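# About Ulby Repair

We fix circuit boards. We started doing it after too many trips to service counters where the answer, whatever the question, was a new unit. We didn't believe it then and we don't much believe it now. Some boards are beyond saving. Plenty of the ones we get have a cracked joint or a lead that has come off its pad, and a new unit is a strange cure for that.

Amancay Paredes opened the bench in February on Figueroa Street, with 2 irons and a borrowed microscope. Lautaro Ocampo joined her from the test room at Skerkow, where he had grown tired of signing off boards he hadn't been given time to look at. They still argue about flux.

## What we charge

Looking costs $30. If we go ahead, most jobs come to $60 or $70, and the first $30 counts toward that. We've seen the shops that offer a free diagnosis, and we've seen their invoices. If your board isn't worth the money we'll tell you so, and you can take it home.

## What we don't promise

You won't find "like new" on this page. A repaired board is a repaired board. We also don't say "lifetime guarantee" — whose lifetime? — and we're wary of anyone who quotes a price over the phone before turning the thing over.

Turning it over is most of the work. Parts get all the attention, but the underside is where you learn how a wire was attached and how much solder somebody thought was enough. A shiny joint doesn't settle the matter either. We've met handsome ones that lifted with a fingernail, so we tug, we measure, and then we measure again with the wire moved a little.
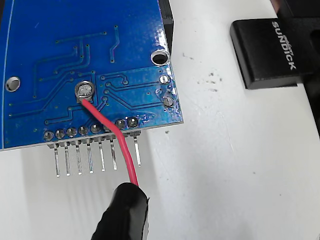
*Red lead soldered to the large round pad, underside of a blue board.*

## Getting in touch

Bring the board in or mail it, wrapped in something antistatic. Please include a note saying what it did before it stopped. "Gerard says it's the capacitor" is fine to write down, and we'll still check. Gerard has been wrong before.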